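Handgreifer kalibrieren und Demonstrationen aufzeichnen

Anleitung für die Studierendengruppe im Projekt Trollham, Stand Februar

Voraussetzungen: zwei Handgreifer mit montierten Markern, Aufnahmerechner mit installiertem Zedden, freie Bodenfläche vor dem Tisch. Wer zum ersten Mal aufzeichnet, arbeitet zu zweit.

1. Marker prüfen
Die quadratischen Marker müssen plan aufliegen. Abgelöste Ecken neu verkleben, verschmutzte Flächen trocken abwischen. Marker nie zwischen linkem und rechtem Greifer tauschen, die IDs sind in der Konfiguration fest zugeordnet.

2. Kabel verlegen
Beide Kabel nach vorn führen und so viel Reserve lassen, dass sich die Arme ganz strecken lassen. Steckverbindungen vor dem Einschalten auf festen Sitz prüfen.

3. Zedden starten
Profil »Clurker« laden. Die Belichtung steht im Profil auf manuell und bleibt so. Der Port ist 3000; bei belegtem Port den alten Prozess beenden, keinen neuen Port eintragen.

4. Grundstellung einnehmen
Beide Greifer vor dem Körper halten, Finger nach vorn, Unterarme annähernd parallel. Die Stellung drei Sekunden halten, dann die Aufnahme auslösen. Ohne diese Ruhephase lässt sich der Nullpunkt später nicht bestimmen.
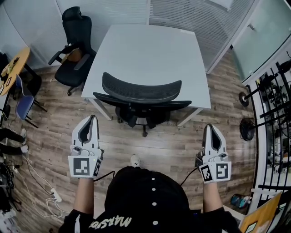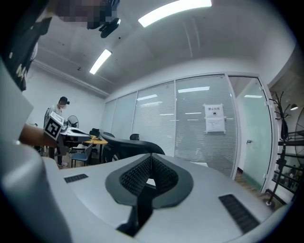

5. Kalibrierfahrt
Jeden Greifer einzeln langsam nach links, rechts, oben und unten führen, danach einmal ganz öffnen und schließen. Das Protokoll sollte mindestens 621 gültige Markererkennungen je Greifer ausweisen. Liegt der Wert darunter, zuerst die Beleuchtung prüfen, dann die Fahrt wiederholen.

6. Aufgabe aufzeichnen
Jede Demonstration beginnt und endet in der Grundstellung. Fehlversuche nicht löschen, sondern mit dem Kürzel »f« markieren. Nach 1.340 Bildern teilt Zedden die Datei automatisch, die Teile werden beim Export wieder zusammengefügt.

7. Export
Zielordner ist das Gruppenlaufwerk, Unterordner »Kołodziej«. Fehlermeldung 909 bedeutet, dass die Zeitstempel der beiden Greifer auseinanderlaufen. In diesem Fall beide Geräte neu starten und ab Schritt 4 wiederholen. Bereits exportierte Dateien sind davon nicht betroffen.

Zum Abschluss die Greifer ausschalten, Kabel lose aufrollen und die Sitzung im Laborbuch mit Profilname und Dateinummern eintragen.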